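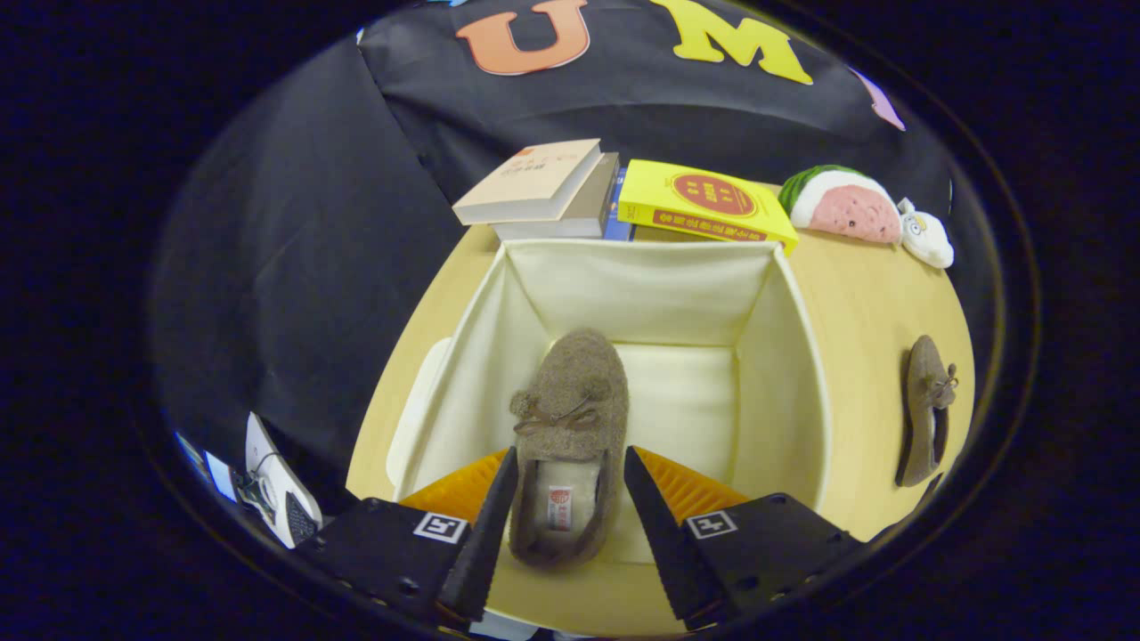 Informe de avance para Fontana
Proyecto Dullisgate: aprender a ordenar a partir de demostraciones con pinza de mano
12 de septiembre de 2020

Hola a todos:

Va el informe del segundo tramo, que esta vez trae resultados (¡por fin!) y también un par de gastos que quiero comentar. Sigo el orden de la plantilla, más o menos.

Lo primero, los datos. Cerramos la recogida con 2.215 demostraciones válidas, grabadas por 11 personas en la sala de Bremthorpe. Seguimos con la pinza de dos dedos que se lleva en la mano, la de las almohadillas naranjas estriadas, con un marcador cuadrado en cada lado para calcular la apertura en cada instante. En el tramo anterior perdíamos muchas secuencias porque un marcador quedaba tapado justo al cerrar; Nana Gbeho rehízo la calibración para que el cálculo aguante unos cuantos fotogramas con un solo marcador, y el problema casi ha desaparecido. Le debo una cena.

La tarea que más guerra nos da es la del calzado: guardar zapatillas de casa en una caja de tela plegable, con otras cosas sobre la mesa (libros, peluches, lo que se encuentra uno en cualquier salón). Parece una tontería y no lo es. El fieltro cede, la caja también, y si se agarra la zapatilla demasiado cerca de la punta acaba girando al soltarla. Además, con el objetivo tan angular que usamos, el borde de la mesa sale muy curvado, y la primera política se liaba con las distancias en cuanto el objeto se alejaba del centro.

Lo que ha funcionado es bastante simple: entrenar con la apertura de la pinza como entrada y predecir tramos cortos de movimiento en lugar de paso a paso. Comparamos 3 variantes y esa gana en todas las tareas blandas. En las rígidas empata con la de referencia, así que ahí no vendo nada. Lo que sigue flojo es la segunda zapatilla del par cuando está de lado: la política la empuja un poco, duda y vuelve a intentarlo. Estamos grabando más ejemplos de ese caso, y creo que con eso mejorará, aunque no pondría la mano en el fuego.

De dinero: las almohadillas se gastan antes de lo que calculé y hemos pedido 2 juegos más a Brokden. Sale de la partida de material fungible, sin tocar personal. También me gustaría pasar lo que sobró de viajes a almacenamiento, si os parece bien; los vídeos ocupan una barbaridad.

Para el próximo tramo queda probar la política en una mesa que no haya visto nunca y escribir el artículo, que ya tiene la sección de método casi entera y una introducción que me da vergüenza enseñar. Os mando el borrador en cuanto Nana lo haya leído.

Un abrazo y gracias por la paciencia con las facturas.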